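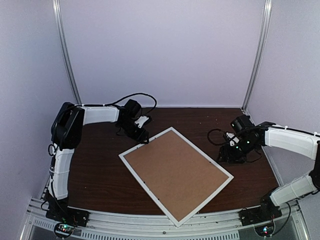
**1/** Monday, March 5, 2018. Today I want to write about changing the photo in a picture frame. It is a small job, but I have done it wrong many times, so maybe my notes can help somebody.

**2/** Put the frame on its face, on a clean table. Wipe the table first. One small crumb can scratch the front.

**3/** Look for the clips along the edge of the backing. Mine are small and dark, and they turn with a fingertip. If a clip is stiff, please do not use a knife. I broke one clip on a Hajdu frame this way and it never closed well again.

**4/** Lift out the cardboard backing, then the photo, then the mat. Keep them in this order beside the frame. A thin mat likes to curl, so do not press hard on it. I leave it one night under a heavy book. 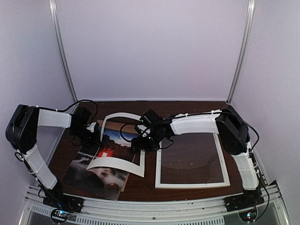

**Manduvar Prints**
*I print landscapes at home and frame them myself*

**5/** Now comes the choice, and for me it is the slowest part. Dark rocks with grey water, or blue sky with clouds and one red-orange glowing spot? I put the mat over the sky and look at it for a while. A white border is kind to both of them.

**6/** For the hallway I want the sky. The rocks are very quiet, and the hallway has already little light.

**7/** Paper: I use Skimow matte, 205 grams. The glossy one from Zilex is beautiful too, but it sticks to the glass in our wet September.

**8/** Before closing, hold the glass against a window and look from the side. You will see every fingerprint. I clean with a dry cotton cloth and wait some 60 seconds before I put the photo in. 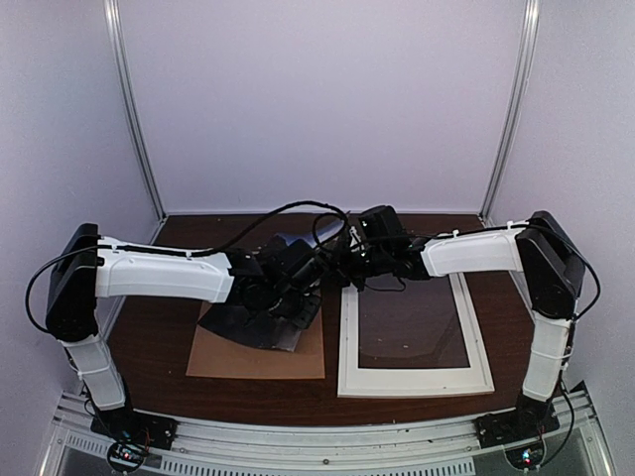
**9/** Closing the back. Photo and mat go in first, face to the glass, and the cardboard goes last. Check which side is up before you turn the clips. I forgot this two times last year, and both times I noticed only when the frame was on the wall.

**10/** If you have a favorite way to make a curled mat flat again, please write it to me. I have still one in the drawer which does not listen to the book.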